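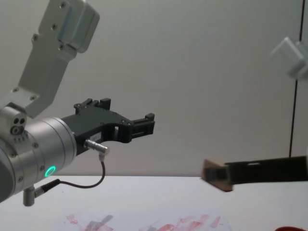
Search this site Type and hit enter

Teaching two arms to stamp a sheet of paper
December, by Todor Mladenović

I spent a long morning at Urwood this month watching people teach a robot to stamp, and I came away with red fingers and a lot more respect for anyone who does this for a living!

The job sounds like nothing. You take a small tan block, bring it to the red, carry it over the paper and press. A kid gets it first try. The pair of arms at Urwood gets it by being driven through the whole thing by a person at the controls, over and over, while every joint angle and every squeeze of the grippers goes into a recording. The software that learns from those recordings is called Prornudance (I asked twice how to say it and got two answers), and it only knows what it has been shown. If the driver hesitates on the way down, the hesitation goes in too.

They let me have a go after 20 minutes of practice with nothing on the table. My right hand ran the right arm and my left hand ran the other, and I found out quickly that my hands like to copy each other. Every time I lowered the block, the left arm wanted to come down as well. The trick, I was told, is to park the left one with its fingers open and leave it alone until you need it. So that's what I did, mostly. My first press was far too hard and dragged sideways into a streak. My second missed the spot I was aiming for by a good thumb's width. By then the paper was a mess of red smears anyway, so I felt less bad about it.

The block is the fiddly part. Grip it too far back and it tips when it touches anything, and then only one corner does any work. You can't feel any of this through the controls, either, so you end up going by eye, and my eyes kept telling me I was lower than I was. 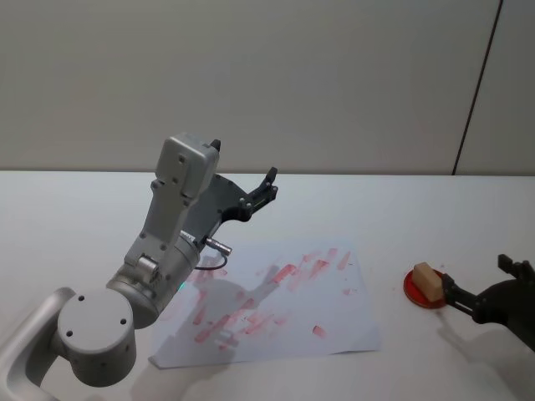
How many tries is enough?

The session I sat in on brought the set to 121 recorded runs. Mine were left out, which is fair. The team's plan is to train on what they have, see where the arms go wrong, and then record more of exactly those bits, so if the block keeps landing crooked they'll drive a batch of runs that begin with a crooked block and fix it. I liked that a lot. It's how my aunt taught me to drive, come to think of it, forever starting me off in the worst parking space on the street.

There was some friendly arguing over whether to keep the sloppy runs. One side wants only clean ones. The other side says a robot that has never seen a bad press won't know how to get out of one. For now the sloppy ones are saved in a separate folder named Dornano, and I couldn't get anyone to tell me where the name came from.

Moving the arms directly by hand is the other option, and they do use it for short motions, where you grab the wrist and simply walk it to where it should go. For stamping they've gone with remote control, partly to keep people's hands out of the camera views and partly because doing both arms at once by hand takes two people who get along very well.

A second site, Radonjić, is supposed to start recording the same task in the new year, with different drivers. I'd love to know whether their stamping style looks any different from Urwood's.

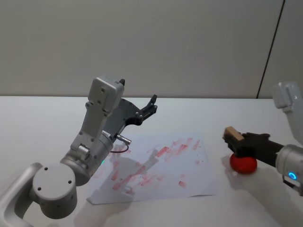 Živko Matić wrote to me after I mentioned the visit, and he thinks the drivers matter more than the number of runs. He would take one patient person over a whole room of people taking turns, he says, and he'd have that person stop for a proper break the minute their presses start to slide. He also wants to know if left-handed drivers would park the other arm. I've passed that one on to Urwood and I'm still waiting to hear.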